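Section 3. Folding jeans for the Gravodon drawer insert

Before you start

The Gravodon insert has narrow compartments, made for clothes that stand on their folded edge. Jeans are the most difficult item, because the cloth is heavy and the seams are thick. Please read the whole section one time before you fold the first pair.

You need a flat table with a clean surface. A bed is too soft and the folds will open again. Empty the pockets and close the button and the zip.

Folding

1. Lay the jeans on the table with the front side up. Pull both legs straight.

2. Smooth the cloth with your flat hand, from the waist down to the hems.

3. Fold one leg over the other, so that the back pockets are outside. The two hems must lie exactly one on the other.

4. The crotch seam now makes a small triangle at the side. Turn this triangle inwards, to have a straight edge.

5. Take the hems and bring them up to a point 3 cm below the waistband. Do not go over the waistband, it becomes too thick there.

6. Fold again in three equal parts, starting from the closed end.

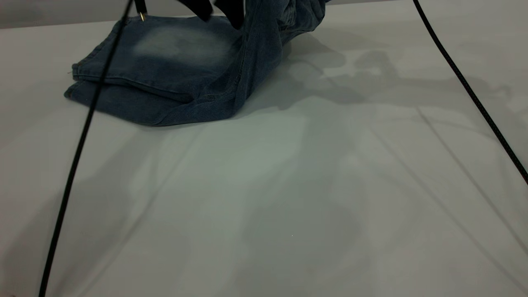

If the legs have twisted during step 5, do not try to correct it by pulling at one corner. Lift the jeans by the waist, shake them two times and begin again from step 1.

Note: For long sizes (inside leg 100 cm and more) make one additional fold before step 6.

Caution: Never fold jeans that are still damp at the seams. The thick places dry last, and the smell stays in the drawer.

Caution: Rivets can scratch a lacquered table. Put a towel under the cloth, or use the Malik folding mat.

Placing in the drawer

7. Stand the folded jeans in the compartment with the round fold up. The insert is 46 cm wide and takes nearly the full width of a Cusmont drawer.

8. Push the divider until it touches the cloth lightly. If the drawer does not close, take one pair out.

For stretch denim and children's sizes, see section 4.

Text of this section: Mudassar Tanoli, revised in May.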